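Painter's tape grid on a gray surface, how do you keep the lines straight?

Tostside Craft & Playroom Board > Floors, Tables and Storage

mugwort_43
Posted 26 Nov 2018

Ok so I laid out a grid in blue painter's tape on the gray surface in our back room. The idea is a sorting game, one toy per box, and later on we'll put letters in the boxes. I did it freehand because I was in a hurry and now it's driving me nuts. The lines wander and the middle up-and-down one doesn't even meet itself where it crosses. Do I pull it all up and start over or just live with it? Tape is the regular stuff from Karimi, the big roll.

pennyloafer7
Chalk line! Snap it first, tape second. I did our hallway hopscotch that way and it took me 17 minutes, and it's still down from May. You can get a chalk reel at any hardware place for a couple of bucks and wipe off whatever shows after.

Aravind Alva
I'd skip the chalk on anything matte, it gets into the scuffs and then you're scrubbing forever. Use a long straightedge and a pencil dot every foot. Press one end down, pull the tape tight in the air, and lower the whole length at once. If you stick it down a few inches at a time it's going to wiggle, there's no way around it.

pennyloafer7
Mine wiped right up with a damp rag, Aravind. Ours is sealed though so maybe that's the difference.

gernoler_fan
Am I the only one who thinks it doesn't matter?? It's for kids to put a stuffed animal in a square. My two have the Gernoler play mat with the printed grid, perfectly even, and they ignore the lines completely. Leave it!

mugwort_43
Ha, fair, but I have to look at it every day. And the crossing in the middle bugs me the most, I ripped the tape by hand there and it left a skinny torn bit.

Bolgate Barb
Cut it, don't rip it. Utility knife held flat against a putty knife, tear up against that, nice clean end. Also run your vertical strips the full length in one go instead of stopping at the cross line and starting again. That's how you end up with the jog.

Aravind Alva
Agree with Barb on the full lengths. Don't agree on using a utility knife on that surface, one slip and you've got a scratch for good. Scissors are fine.

Bolgate Barb
Been doing it for years and haven't scratched anything yet, but ok, scissors.

pennyloafer7
Can you post what it looks like now? Hard to say redo or not without seeing how far off it is. And what toys are you using, are they going to fit in the boxes?

mugwort_43
Sure. Be gentle lol
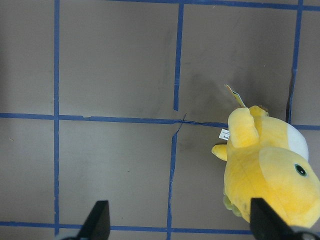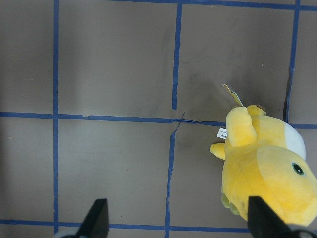
The tape as it is now, with the yellow plush on the right in both

gernoler_fan
Oh that's totally fine, leave it. But your toy is way too big for the boxes! I'd worry about that before the tape.

Bolgate Barb
Redo the middle strip, keep the long one on the left, that one's pretty straight. And I'd snip the tags off that little guy before the kids get to him.

mugwort_43
Good call on the tags. Ok, middle one comes up tonight. Might go for bigger boxes while I'm at it, I've got plenty of tape left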